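Residents' Forum > Shared Facilities > Laundry and Linen

Topic: Folding of garments on the shared table, proposed wording for the house guide

Posted by: Yupin Phuthong (Moderator)

Members are asked to review the following draft before it is added to the laundry section of the Suwannarat house guide. The present guide covers the machines, the drying lines and the lost property shelf. It contains no instruction on folding, and the office has received several requests for one.

Proposed wording:

Garments should be folded promptly after drying. Residents should lay each garment flat, smooth it from the center outward, fold the sides toward the middle and then fold from the hem to the collar. Finished items should be removed from the table within 8 minutes if another resident is waiting. Garments left on the table overnight will be moved to the lost property shelf.

Comments are invited until Sunday.

Posted by: Kilian Stöckli

Thank you for circulating the draft. I support the general purpose. I would, however, ask that the limit of 8 minutes be reconsidered. A household of four with a full load of shirts cannot complete the work in that time, and the limit will encourage people to carry unfolded laundry upstairs, where it will remain in a basket until it must be ironed.

I would also suggest that the method of folding be presented as a recommendation. Residents have their own methods and their own drawers.

Posted by: Shayne Trevaskis

I disagree with the previous comment on both points. The table is the only flat surface on that level, and on weekend mornings the wait for it is longer than the wait for a dryer. A time limit is necessary. If a resident has a full load, he or she may fold half, step aside and resume.

With regard to the method, a single standard has practical value for the linen that the building owns in common. The guest towels are presently folded in thirds by some residents and in quarters by others, and the stacks do not stand properly in the cupboard. I have no objection to residents folding their own shirts as they please.

Posted by: Yupin Phuthong (Moderator)

Both comments are noted. The draft did not distinguish between personal garments and common linen, and it should do so. I will prepare a revised text with two separate paragraphs.

Posted by: Wiroj Kaewkla

May I raise the matter of surface condition. The draft says nothing about wiping the table. Detergent is sometimes spilled there, and a damp ring will transfer to a light-colored shirt without being noticed until the shirt is worn. I request that one sentence be added: "The surface should be wiped and dried before use."

I also request that residents fasten the top button and one lower button before folding. The collar then keeps its position, and the front does not slide apart when the garment is turned over.

Posted by: Kilian Stöckli

I agree with the sentence on wiping. I do not agree with the buttons. Fastening and unfastening two buttons on every shirt is a considerable addition to a weekly load, and it should certainly not appear in a guide issued to all residents.

Posted by: Wiroj Kaewkla

The buttons may be placed under recommendations, in that case. I would still ask that the guide state clearly that a garment must be opened out before it is folded. Folding a bundle only fixes the creases in place. The light blue item on the wooden table is at the stage I have in mind, bunched up with one fold standing upright, and it should be shaken out and laid flat before any side is brought in.

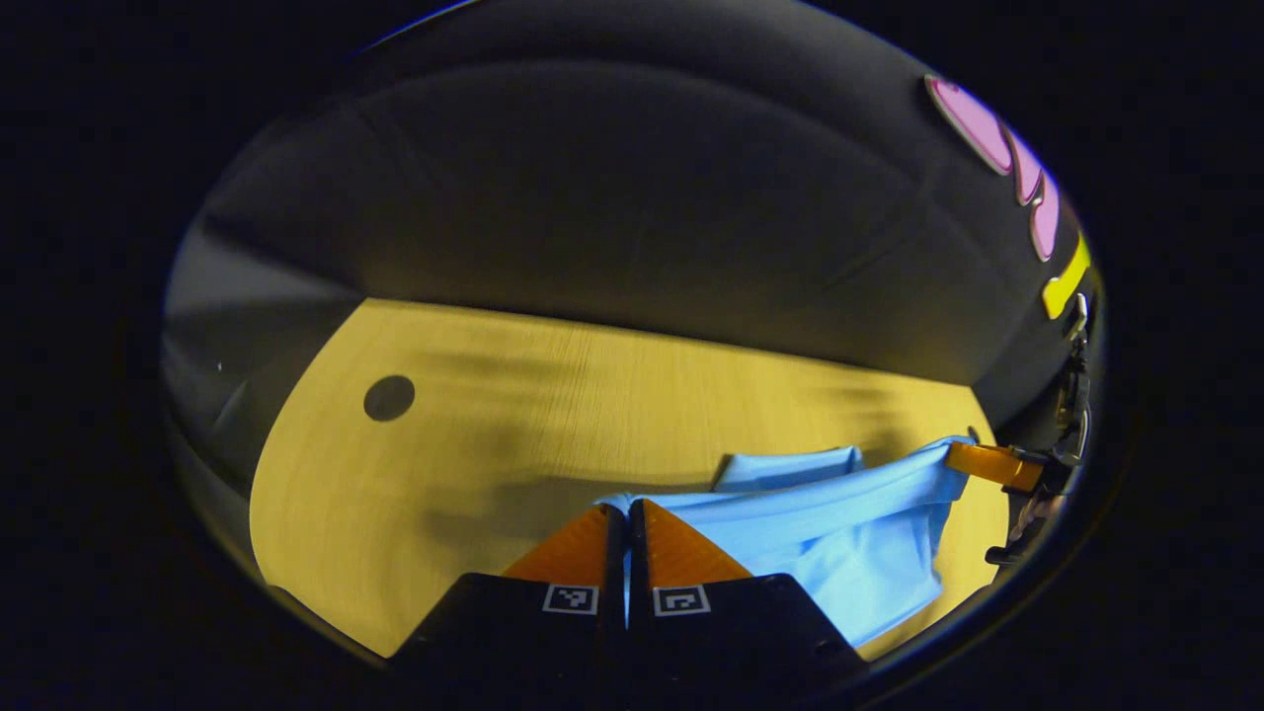
Yupin Wannasri: I would add that shaking out should be done away from the table, so that lint does not settle on a neighbor's finished pile. A firm shake by the shoulders, followed by one pass of the hand down each sleeve, is sufficient for most cotton shirts. Knitwear should not be shaken at all, as the shoulders will stretch.

Posted by: Shayne Trevaskis

The point on knitwear is a good one and should be included. I maintain my position on the time limit.

Posted by: Yupin Phuthong (Moderator)

The revised wording is as follows.

Personal garments: The surface should be wiped and dried before use. Garments should be shaken out away from the table, except knitwear, and laid flat before folding. The method of folding is left to the resident. Fastening the top button of a shirt is recommended.

Common linen: Guest towels are to be folded in thirds lengthwise and then in half, and stacked with the folded edge facing outward.

Use of the table: A resident with a large load should give way after 8 minutes if another resident is waiting, and may resume afterward.

Posted by: Kilian Stöckli

I accept the first two paragraphs. I ask that my objection to the third be recorded.

Posted by: Yupin Phuthong (Moderator)

The objection is recorded. The text will be posted beside the dryers in May, and the time limit will be reviewed after it has been in use for 4 weeks.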